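The Quarter Is the Wrong Yardstick for a Freight Railroad

By Mizanur Seneviratne
Fri 17 October

Marnov Rail reports again next week, and the same thing will happen that happens every three months. A handful of people will look at one ratio, compare it with the ratio they had written down beforehand, and the shares will move before anyone has read past the first page.

I own a small number of those shares and have for years. I also spent a good part of my working life on the other side of the counter, booking freight for a grain elevator and later for a feed company. So I have two reasons to care how the railroad is run, and I think the quarterly habit serves neither of them.

Start with what the operating ratio measures. It is costs divided by revenue. A lower number means the company keeps more of each dollar it takes in. You can lower it by running trains better. You can also lower it by parking locomotives, putting off tie replacement, closing a yard and letting cars sit a day longer than they used to. On the page the two look alike for quite a while.

At the Vilness yard, Marnov did some of both. The remodeled lead track was a real improvement and saved crews a lot of backing and waiting. The cut to the night shift was something else. Cars that arrived after dark stayed put until morning, and a shipper with a short order was told to plan around it. Both changes went into the same line in the report, and both were called efficiency.
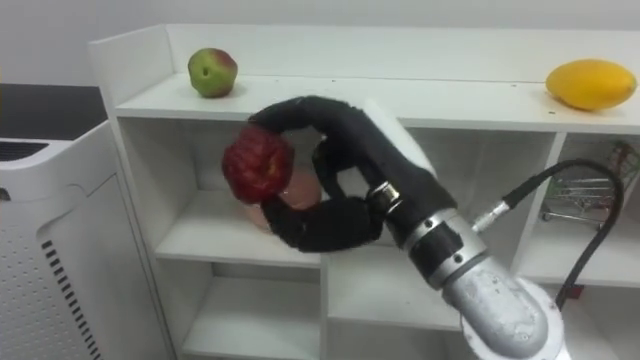 A robot hand takes hold of a red apple in front of a white shelving unit.

Customers notice this long before investors do. Wanigasekara, a feed mill on the branch north of Vilness, moved part of its corn to trucks last December after its deliveries came late two weeks in a row. It will not show up as a loss anywhere. The railroad's volume on that branch is small, and the trains that still run are fuller, so the ratio may even have gained a little. But the mill has bought a truck dump and hired a dispatcher. Freight that leaves like that takes years to win back, if it comes back.

The usual answer from management is that investors want the quarterly figure, and management only gives them what they ask for. I don't find that convincing. Companies choose what to put on the first page. Plelora, a much smaller line with 788 miles of track, leads its report with how many cars reached the customer on the promised day. Its operating ratio is on page 2. The shares have not collapsed. The people who hold them seem to know what they own.

I would not scrap quarterly reports. Regular numbers keep managers straight, and a company that reports once a year can hide a lot of trouble in between. What I would change is the pay. At Marnov the executive bonus leans heavily on the ratio for a single year. Spread it over five, and tie a fair share of it to on-time delivery and to how much of the track is under slow orders. A manager who saves money by skipping maintenance would then still be around, and still be paid on the results, when the bill came due.

There are fair objections. Service figures can be gamed too – a promised day can be moved back until almost anything arrives on time. The definition would have to be fixed in advance and checked by someone outside the company. Five years is also a long time in an executive career, and some good people might go elsewhere. I would accept that.

A holder of 1,000 shares has little say in any of this, and I hold fewer than that. The large funds do have a say. When the call opens for questions next week, I would like to hear one of them ask how long a loaded car now sits at Vilness, and how long it sat there before the night shift was cut.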